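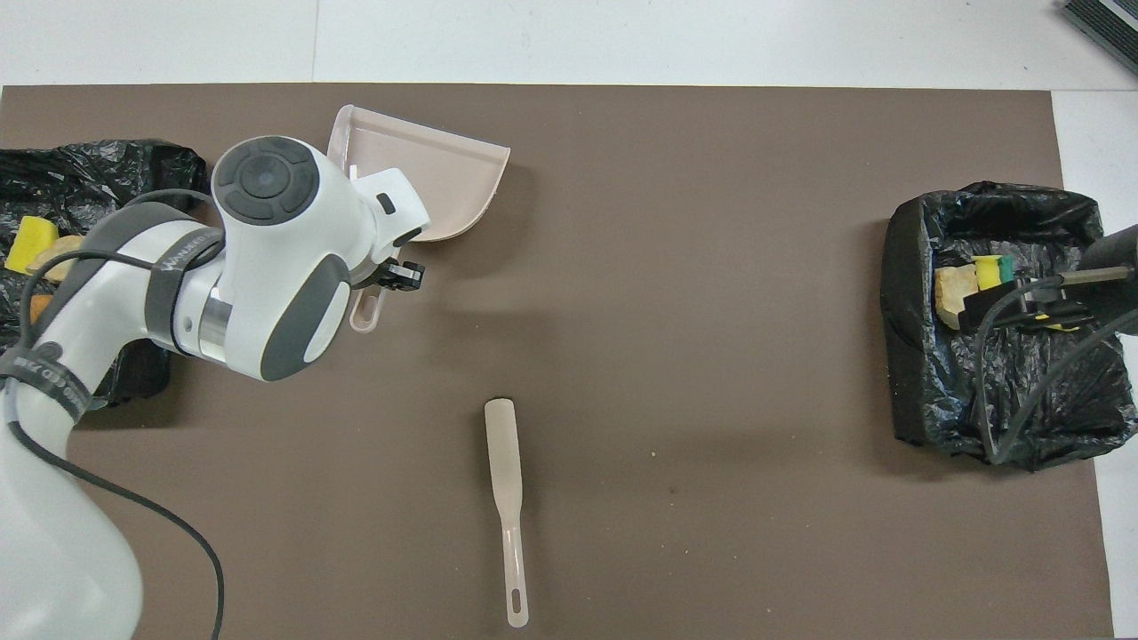
*A robot arm holding a pink dustpan over the work mat, with a second gripper reaching into the lined bin.*

**Lemivum opens orders for its tabletop cleanup kit**

May 24, 2022 – Lemivum, the small robotics firm from Pornach, has started taking orders for the tabletop cleanup kit it has been promising since December, and we are happy to say that the finished package looks a good deal friendlier than the early notes led us to expect.

The kit is meant for schools, workshops and anyone else who would like to teach a pair of arms to tidy up after people. It comes with 2 arms, the grippers to go with them, a large mat for the work surface and a set of 7 practice chores, which start with simple picking and placing and go on to jobs with a dustpan, a brush, sponges and a bin. The price is $3,560, and buyers who already own arms can get the mat, the chores and the software on their own for $415.

Orders in this country go through Afridi, the dealer in Bondevton, where a kit is set up on a table near the front counter and visitors are welcome to try it (do ask for the slower speed setting first, it makes the controls so much easier to get used to!). Afridi will also do the first setup at your own place for buyers in and around town, and the fee for that is taken off the price of any spare grippers ordered the same day.

The manual is printed as well as online – a kindness we wish more makers would copy – and it takes the reader through the first chore in plain steps. Replacement mats are sold separately.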